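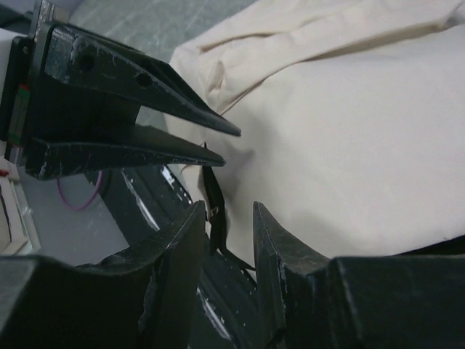 *Le tissu crème, vu de tout près.*

Bonjour à toute l'équipe de Climatance,

Je vous avais promis des nouvelles en mars, les voici ! Le volet « courses et rangement » du projet Olvera avance bien, même si je n'aurais jamais cru passer autant de temps à réfléchir à des sacs. Le principe n'a pas bougé : les produits du quotidien arrivent dans un panier, et on travaille leur passage dans un sac en tissu, comme au retour du magasin (sauf que chez moi, ça finit toujours en vrac).

Côté budget, sur les 800 euros de l'enveloppe matériel, il nous en reste 20. Le reste est parti en sacs, en paniers et en produits, et j'ai gardé tous les tickets. Les sacs nous viennent de chez Dament et peuvent contenir jusqu'à 700 grammes de petits articles avant que les anses ne tirent trop à mon goût – j'aurais aimé mieux, je vous l'avoue.

Pour les produits, j'ai voulu des formes bien différentes : des flacons à pompe, des boîtes, des sachets, un petit flacon à bouchon blanc. Les flacons à pompe me donnent du fil à retordre, leur bec s'accroche partout ! Et le sac souple, posé à plat, demande presque autant d'attention que tout le reste.
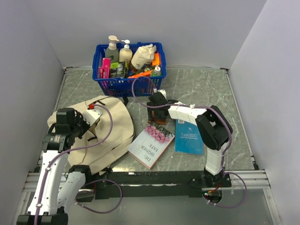
Chez Piltanum, on m'a fait remarquer que les articles lourds devraient toujours descendre au fond en premier, et que deux flacons à pompe côte à côte, c'était déjà un de trop. Je prends note, et je vais revoir l'ordre de remplissage avant le prochain point.

Il me faudrait aussi votre accord pour racheter 2 sacs, un peu plus rigides si possible. Je vous envoie le devis dès que je l'ai !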